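Brilmont Record-Clearing Clinic
Progress report to the Hviid Fund
Tue 18 November — by the clinic coordinator

Intake
We opened 33 expungement files this quarter, most of them old shoplifting and trespass convictions from the Umidton court. Filing fees came to $2,000.

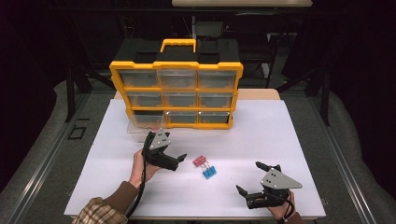
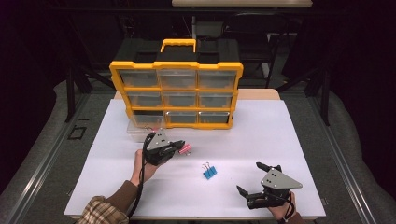
Next steps
Seven petitions are waiting for a hearing date. Four more need certified dispositions from Clultwood, where the clerk's office is slow to answer mail. We expect to file those in December and will report fees separately.

Sign up for our newsletter
Contact | © Brilmont Record-Clearing Clinic | Back to top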